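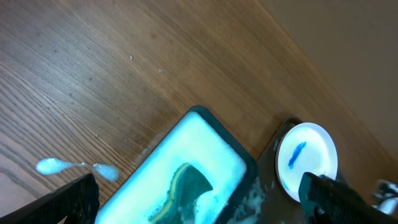 Dish Bench FAQ: Setup and Care

Maintained by Witold Kurek. Corrections are welcome and will be read eventually.

How full should the wash tray be?
Lower than you think. Foam keeps rising after you stop pouring, and once it's up at the rim the first dip puts it on the table. Wipe spills off the wood before the next run.

Which soap?
Vistik, 14 ml per tray. Doubling it doesn't get plates cleaner. It gets you a very clean table.

Where does the plate start?
On the dark mat, to the right of the tray. If you move the mat, re-teach the pickup point. The arm will go to the old one with total confidence.

What is the blue stuff?
Test soil, a food-dye paste from Ginden. One short streak per plate, please. Abstract art goes on your own dishes.

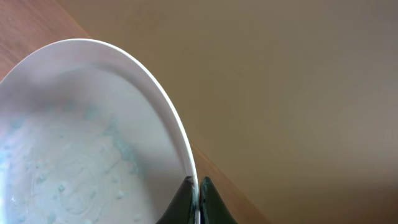 How hard should the fingers grip?
Leave the force at 80. Grip on the rim, one finger inside and one outside, well clear of the soil. If a plate slips, clean the fingertips before you touch the setting – it's nearly always soap film.

Do the green and black fingers need different settings?
Same force, separate calibration files. Load the one that matches what you bolted on. Error 213 means you didn't.

How often do the fingertips get replaced?
When they look shiny where they should be dull, or when they start to feel tacky. The longest-lived set so far did 2,362 grips and was not missed. Spares are in the Olside drawer.

Can I rinse the wrist camera?
No. Damp cloth, then dry cloth. The last rinse was in July, and Andreadis still has the invoice.

The arm stopped with a plate in its grip. Now what?
Hold the plate first, then press release. People do try it in the other order.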